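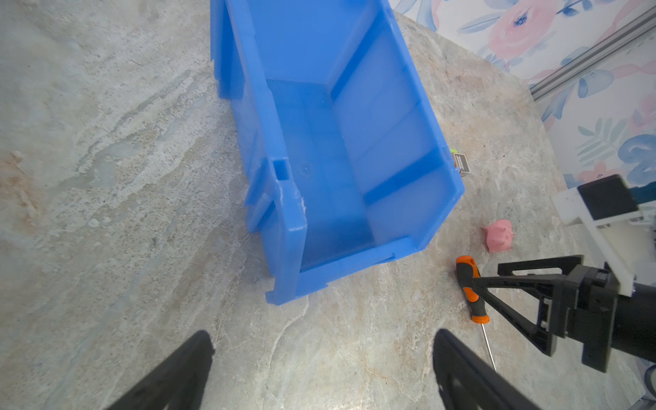 Workshop notebook, November
Gift journals, second binding trial

Started the second trial of the keepsake journal on Saturday, 9 am. Same page block as last time: 20 signatures, Feneo cream text stock, plain rule, no dates printed. The customer (a gift shop with a cancer support shelf) wants people to be able to start on any page, so the day headings have come out of the layout. Prompts stay on the left-hand pages only.

Cover cloth is the Claeys grey-green. The pink sample bled into the endpapers under the damp cloth test and I've sent it back. Jitendra Mittal prefers the grey-green anyway and says the foil sits better on it.

Sewing
Thread is the thinner Skiltari linen. The thicker one swelled the spine and the book wouldn't close flat. Tension was uneven on the first two blocks, my fault, so I cut them apart and resewed. Kettle stitches need to be pulled along the spine and not away from it – one page tore at the fold when I forgot.

Gluing
PVA brushed on thin, mull over the top, then a second coat. Left under boards till after lunch. Blocks 298 and 343 came out square. Block 399 has a twist of up to a millimetre at the tail. It can go to the shop as a handling copy but shouldn't be sold.

Pen test
Tried ballpoint, gel and a fountain pen on offcuts. Ballpoint and gel are fine. Fountain pen feathers a little and shows through on the reverse. I'd put a note on the belly band, Jitendra would leave it off. Not settled.

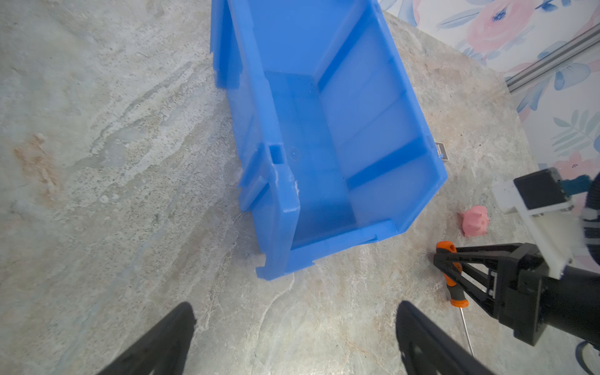
Foiling
Title in the small Claseo face, centred, copper foil. First pull was too hot and filled in the counters of the letters. Dropped the heat and held it longer, and the next pull was clean. The heart ornament is too fine for this cloth and breaks up on the weave. Asked for a heavier one to be cut.

To do
Trim the ribbon markers and seal the ends.
Reprint the gratitude page, "favourite" is spelled the American way.
Get a price on the slipcase with and without the colour lining.
Jitendra to ring the shop about the belly band wording.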